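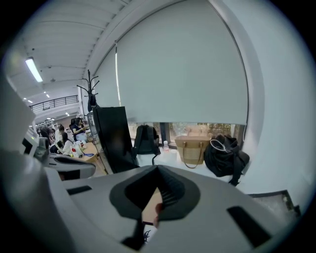

The windowsill: a backpack, a water bottle, the woven tote and a black bag, with the blind most of the way down.

Windowsills collect bags. I have lived in four homes and it has happened in every one of them, and my sister-in-law's house is just the same, so I have stopped fighting it and started trying to make it work. A wide white ledge under a window is about the handiest shelf in a house, at just the right height to drop something when you come in with your arms full, and if you take a little care over it there is no reason it can't stay that way!

Start with a sill that can take it. Painted wood scuffs easily, especially under buckles and the little metal feet you find on some totes. I wipe mine down with a damp cloth and one drop of dish soap, dry it well, and then lay a strip of thin cork along the back half. I bought a roll of the Brekcombe cork liner a few years ago and I'm still cutting pieces off it (scissors are fine, you don't need a knife). Fresh paint wants a good couple of weeks before you set anything heavy on it, whatever the can says about being dry to the touch.

Stand backpacks upright with their backs to the window, and put the heaviest things at the bottom so they don't slump forward. Straps are the trouble. A strap hanging over the edge will catch a passing elbow or a vacuum hose sooner or later, so tuck it behind the bag or clip it to itself. My neighbor Tapio Ojala uses wooden clothespins for this and I've copied him ever since.

Woven totes like a bit of air. If yours came home from the farmers' market with damp greens in it, turn it upside down and shake it out, brush the corners with an old dry toothbrush, and let it dry fully before it goes back in its spot. Keep it out of strong sun while you're at it, as straw and similar fibers turn brittle and the handles are usually the first part to go. That goes for dark fabric bags too, which fade along the folds.

Which brings me to the blind. I pull our roller blind down in the afternoon and stop it a little short of the ledge, so there's still some light and a bit of green to look at and the bottom bar doesn't knock against everything on the sill. If your blind creeps up on you, the spring may need more or less tension, and it's worth looking at the maker's leaflet before you go poking at the end of the tube. For dust, pull it all the way down once a month and go over it with the soft brush on the vacuum, top to bottom, then leave it down for an hour if you've used a damp cloth anywhere.

Drink bottles should really be emptied at the end of the day. I give ours a rinse and leave the caps off overnight, and the clean ones go back by the bags in the morning.

Soft bags with no shape of their own are the hardest to keep looking decent. A rolled hand towel inside helps, or a folded sweater you'd be storing anyway. Loose cords can be wound around your hand and dropped inside the bag — unless there are small children about, in which case put them up high in a cupboard, and the blind cord too if you have one.

Once a week, usually while the kettle is on, I take every bag down and empty it onto the kitchen table. Receipts, hair ties, half a granola bar, somebody's library card. Then a quick wipe along the ledge, and everything goes back up, heaviest bag nearest the wall.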